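Home
Reviews
Workplace Tools
Newsletter
About

Ponda handheld gripper pair: two months at a lost property and returns desk

Filed under: Workplace Tools, Automation
Reviewed by Vlastimil Malý
February 24, 2022

The Ponda is a pair of handheld grippers used to record manual work so that a robot arm can be trained to repeat it. The operator holds one in each hand and does the job through the jaws. Position is recovered from marker cubes fixed to the grippers, and jaw opening is logged along with it. No arm has to be present during recording.

I run the back office of Prerkard, which handles lost property and customer returns for a number of transit and retail clients. Most of what arrives is soft, small and badly packed: gloves, scarves, folding umbrellas, phone cases, bags inside other bags. Our clients want each item opened, checked, repacked and tagged. We bought the Ponda pair because we are installing a two-arm repacking cell built by Rajput, and the cell learns its tasks from recordings made by the people who do them now.

This review covers the grippers and what they did to the working day. The cell itself will be reviewed separately once it has run a full quarter.

Setup

Calibration took 15 minutes per pair the first time and less after that. The manual is adequate on the markers and poor on everything else. It says to keep the cube faces clean and free of glare, and gives no advice on lighting. We closed the blinds and kept them closed, and dropped recordings fell to a level we could live with.

The cable on each unit is long enough for seated work at a table. For standing work it is short, and the strain relief where it enters the housing feels like the weakest part of the product. One of ours was replaced under warranty in the first month. Ponda did this without argument, though the return form asks for a serial number that is printed inside the housing.

Handling

The jaws close evenly and hold thin fabric better than I expected. Rigid items with a defined handle are easy. Nylon is harder, as it slides when pulled across the jaw surface, and the operator has to learn to pinch deeper than a bare hand would.

The grippers put their load on the thumb and the outside of the wrist. Our limit is 30 minutes of recording followed by other duties. We arrived at it after two operators reported soreness on the second day. The manual suggests 60 minutes, and I would not follow it. 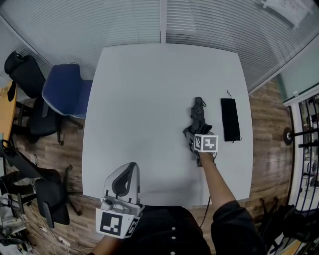

Umbrellas were the task we cared about most, and they show the strengths and limits of the method. A folding umbrella has to be straightened, wrapped, and put back in its sleeve if it came with one. Experienced staff do this without looking. With grippers in both hands they have to look, and they have to break the motion into steps they had not been aware of. The sleeve is the slow part. One hand must hold the mouth open while the other feeds the tip in, and two jaws are a poor substitute for ten fingers.

We recorded 4000 usable episodes across all item types. The software marks an episode unusable if a cube is out of view for too long, which happens often when the wrists cross. Operators learn to keep their wrists apart, and the recorded motion ends up wider than the natural one. Rajput's engineers say the arms do not mind. The operators do, as some of them have found themselves working that way with bare hands afterward.

Software

The capture program, Nerkesia, is sold separately and is the only one supported. It starts quickly, exports cleanly and has not lost a file. The review screen is slow. Deleting a bad episode takes three clicks and a confirmation, and there is no way to delete a group. For anyone recording in volume this is the largest single cost in the system after labor.

There is also no setting to leave the operator's name out of the export. We worked around this with shared logins by station. Any employer buying this product should settle the matter before the first session, in writing, with the people who will be recorded. We did it in the second week, which was too late, and it cost us some goodwill.

Effect on the work

Recording is skilled work and should be paid as such. The best recordings came from the staff with the longest service, and they were also the ones with the most reason to be wary of the exercise. We added a pay supplement for recording hours and put in the rota that the time does not count toward the packing target. Before that change, operators rushed, and rushed episodes were mostly thrown out.

The cell is planned to take over repacking of simple items. Inspection, damaged goods and anything with personal contents stay with people. On paper that removes the dullest part of the job. It also removes the easy part, and several staff have pointed out that an hour of umbrellas is how they recover from an hour of opening strangers' bags. I do not have an answer to that yet. We are keeping one manual repacking table in the rota for now.

Nobody has lost a position. Two have moved to checking recordings – a seated job with a screen, which one of them likes and the other has asked to leave.

Verdict

The hardware is sound apart from the cable entry. The software is reliable and tedious. Buyers should budget for a spare pair, for shorter sessions than the manual recommends, and for more time on staff terms than on calibration.

For: even jaw closure, quick calibration, no robot needed on site
Against: cable strain relief, wrist load, slow episode review, operator names in exports

Recommended, with the conditions above.

Related: Choosing a height-adjustable packing table
Related: Label printers for small returns desks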